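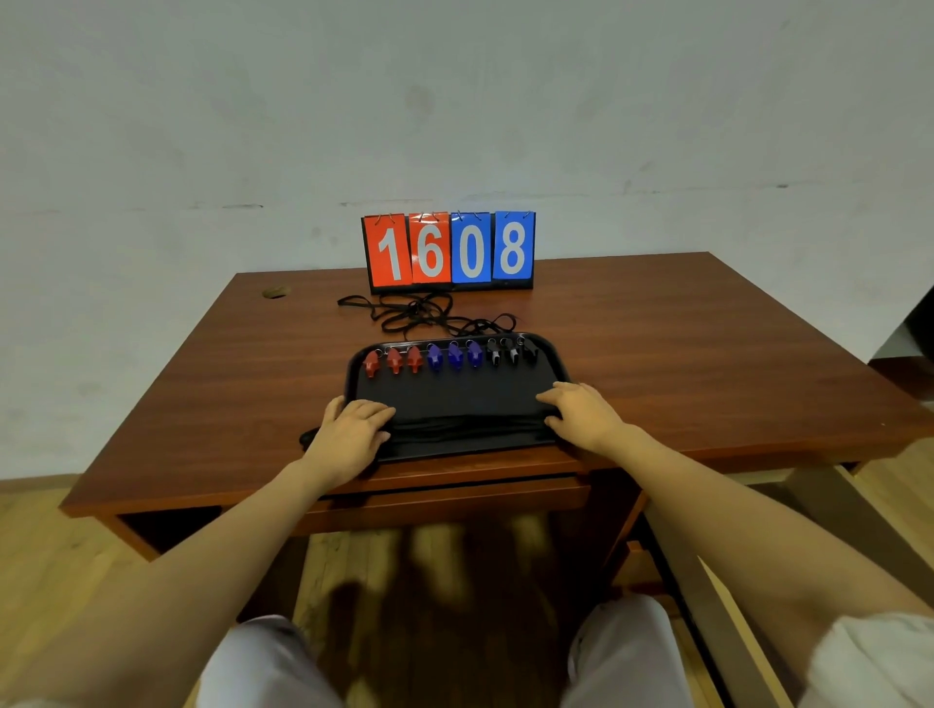
Britta Kettler

Elodon公司于2023年10月18日在其装配技术中心举办开放日，向零部件供应商、系统集成商和职业学校教师展示小件物品双臂整理工作站的开发进展。活动分上午、下午两场，内容包括人工操作示范、双臂工作站演示和技术问答，登记到场人员共223人。

本次展示的任务为体育器材的配套整理：将塑料口哨按颜色分组，竖直排放在黑色托盘后沿，挂绳集中放在托盘前部，再将挂绳与口哨逐一配对。示范台为木质桌面，台上放有翻页式计分牌。口哨分红、蓝、黑三色，每色三只，顶端带小金属圈；挂绳为黑色细绳。

选择该任务的依据是其中同时包含刚性件和柔性件。口哨外形固定，抓取位姿可由视觉系统直接估算；挂绳的形状则随每次接触而改变，绳段之间相互遮挡，端点位置难以从单幅图像中判定。项目负责人Henrik Lammers在介绍中指出，团队在9月的内部测试中将这两类物体分开评估，开放日首次把它们合并为一个连续流程对外演示。

人工操作示范安排在每场的第一个环节。操作员坐姿作业，双手在托盘范围内完成理绳、取绳、穿环和归位。第一人称视角画面同步投射到会场屏幕，观众可对照观察手指与绳段的接触位置。工艺工程师Gemma Parisi就示范中的动作划分作了说明。按照她的划分，理绳是耗时波动最大的工序，取绳次之，归位工序的耗时最为稳定。操作员在理绳时通常先以一只手压住绳堆，再用另一只手牵出单根，这一双手分工方式已写入工作站的动作规划。

双臂工作站由Elodon与Trusteck联合搭建。Trusteck负责末端执行器和力觉传感部分，Elodon负责视觉、动作规划与整机集成。工作站配置如下：

机械臂：2台，对称安装于工作台两侧
末端执行器：平行两指夹爪，指面可更换
力觉检测：腕部安装，用于判断绳段是否受到牵拉
视觉系统：顶部相机与腕部相机配合使用
控制软件：Carora，由Elodon自行开发

Carora软件将整个流程拆分为可单独调用的动作单元。任一单元执行失败时，系统返回上一个稳定状态并重新规划，不需要将托盘整体复位。在下午场的演示中，一根挂绳在牵出过程中与相邻绳段缠绕，腕部力值超出设定上限，机械臂随即停止牵拉，松开夹爪后更换抓取点，第二次牵出成功。Pascal Seidel负责该功能的开发，他表示力值上限目前由人工设定，更换挂绳材质后需重新标定，自动标定功能尚在编写中。

演示期间，工作站按设定程序连续运行24个托盘。其中3个托盘由操作人员介入处理，原因均为金属圈朝向偏转，夹爪无法将绳端送入圈内。其余托盘未经人工介入完成。Elodon未在开放日公布单件节拍，Lammers解释称，当前运行速度受安全围栏外参观距离的限制，不代表生产条件下的数值。

技术问答环节中，与会者的问题集中在三个方面。

关于物料适应性，Parisi答复称，现阶段仅验证了细圆绳，扁平织带的弯折特性不同，抓取策略需另行开发。口哨颜色不影响抓取，但黑色口哨与黑色托盘之间对比度较低，视觉系统对照明角度的要求相应提高。

关于与现有产线的衔接，Seidel说明，工作站以托盘为交接单位，上游可采用人工上料，也可接入输送线。托盘外形尺寸变更时，需重新录入边沿高度和圆角参数。

关于人员安排，集成商Mac Giolla的技术代表Gudrun Hollmann介绍了其试用计划。Mac Giolla拟将一套工作站用于体育赛事器材包的配套作业，初期与人工工位并行，由同一名操作员负责上料、抽检和异常处理。试用期间的介入记录将按原因分类后反馈给Elodon，用于调整夹爪指面和动作规划参数。

针对金属圈朝向问题，项目组计划在穿环之前增加一个预定位动作，由一侧机械臂固定口哨，另一侧用指面侧缘拨正金属圈。该动作已完成离线仿真，尚未在实机上验证。

开放日使用的演示讲稿及工作站接口说明可向Elodon技术中心索取。职业学校如需安排学生团体参观，请以书面形式提出申请，并注明人数、专业方向以及是否需要人工操作示范环节。

关于Elodon
Elodon从事小件装配与物料整理设备的开发，业务包括双臂工作站、视觉引导系统及配套控制软件。

媒体联系人
Britta Kettler
Elodon公司新闻与对外联络部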